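Changing the bed for warm nights

10/04/2018

It is October already and my bedroom in Altley is still too warm for sleeping well. I promised two readers that I will write how I make my bed in this weather, so now I am doing it.

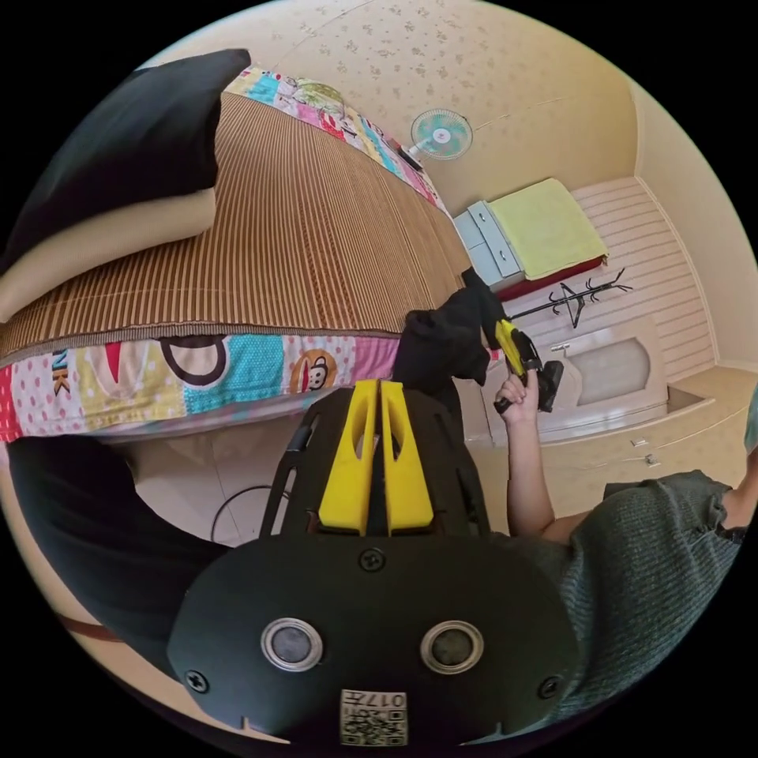
I grew up with a bamboo mat on the bed and for me it is normal, but when I moved here my neighbor Brian Lyimo looked at it and asked if it was for the window. I told him to lie down on it for five minutes. He stayed for twenty, and the next week he wanted to know where to buy one.

The mat goes on top of everything. I know people who put it under the sheet, but then you feel the lines and you don't get the cool surface, so I don't see the point. My mat is brown with thin stripes, and I bought it at Lustari for 49 dollars. They had a cheaper one also, but the edge was rough and I was afraid for my pajamas.

Under the mat I keep the patchwork bedding with the cartoon monkey. It has pink, red, turquoise and yellow patches, and some have polka dots. I am a grown woman and I like it very much! My sister says it should go to a child. I let the edge show on the side of the bed, because the mat alone looks a little serious.

For pillows I use one black and one cream. They don't match and I stopped trying. The cream one is softer, so it goes below, and the black one is for my head. If you have a very soft pillow, put it out in the sun for an afternoon before you use it again. It helps more than the sprays from Plestari, which smell nice for one hour only.

Now the cleaning. I wipe the mat with a cloth and warm water, following the stripes and never across them. Then I wipe it a second time with a dry cloth. Please don't fold it when it is damp. I made this mistake with my first mat and it got gray spots along the fold that I could not remove with anything. When you store it, roll it loosely and stand it in a corner of the closet. It can stay there up to 2 seasons without a problem, but look at it sometimes.

One more thing is the clothes. I have a bad habit to throw black clothes on the corner of the bed - on a light sheet they leave lint everywhere, and on the mat you can just brush it away with your hand. So this is a good side of the mat that I did not expect.

I am still looking for a smaller mat for the sofa. There is a shop on Holloway that I want to visit when I have a free morning, and if they have a nice one I will write the price in the comments.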